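talk notes, 20th October, Midier meetup. 13 min + questions. DON'T read the slides out

**Open**

- Show of hands: who has a robot at home? (vacuums, mostly.) Who moves chairs so it can get around? Same hands.
- So who's doing the chore, you or it
- Title is "Can it do the dishes yet". Short answer no. Long answer is the next 12 minutes

**What counts as a chore**

People say "fold the laundry" like it's one job. Vendula Ondrejka wrote out folding a T-shirt for us step by step. Find a corner. Is it a corner or a sleeve. Pick up one layer, not two. She quit before she got to the second sleeve. Read her bit out loud if time, it gets a laugh.

Shop floor is easier. Same part, same tray, same light. Ďurica has had a packing cell going since April and it's good!! Say so, don't be sniffy. But somebody at Ďurica still loads the trays.
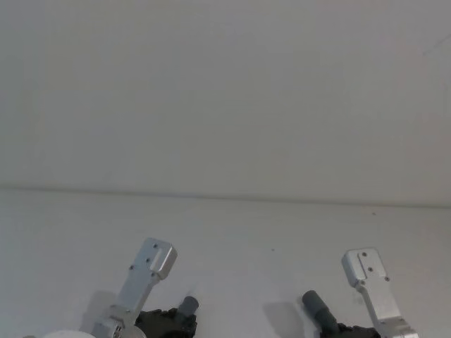
Numbers slide. Keep it quick:

- 776 tries, towel fold, two arms, one bench
- 67 percent OK by our own scoring (square enough to stack)
- on towels it hadn't seen before, a lot worse. Say "a lot worse", don't get dragged into the chart
- a person does a towel in 8 seconds while watching TV

Credit Vasilis Petkov for the scoring, he did every one of them by hand. Is he in the room? check

**Why two fingers is hard**

Do the mitten demo. Oven mitts from the bag, try to pick a coin up off the lectern. Let Coralie have a go, she said she would. Don't let it run long, last time it ate up half the Q&A

Point to make: you mostly feel your way through a chore. Washing a glass you're not really looking at it. Grippers go mostly on cameras, and cameras are bad at clear glass, shiny pans, white cloth on white table.

**What works now**

- pick and place, known objects: yes
- wiping a flat surface: yes, if someone clears it first
- loading a dishwasher: on a good day, plastic plates
- unpacking groceries: no. eggs. 
- making a bed: ask Hanane Kabbaj, she has opinions

Dilico quote from the panel is out of date, skip it. Also skip the Vemix clip unless the sound is fixed.

**Somebody will ask**

"When can I buy one" - I don't give years. I got burned on that. Say: watch for the day they let it run with no one next to the stop button.

"What about jobs" - give this a proper answer. The Ďurica people were moved to tray loading, some like it, some say it's duller then before. Oldřich Hrubý did the interviews, send folks to him.

"Is it sped up" - yes the towel video is sped up, 4x would be a lie so look up the real number BEFORE going on

**Close**

Back to the vacuum. It got good enough once we agreed to pick up our socks. Ask what else they'd be willing to tidy for a machine, leave that hanging, thank Midier, get off.

bring: mitts, coin, HDMI adpater, water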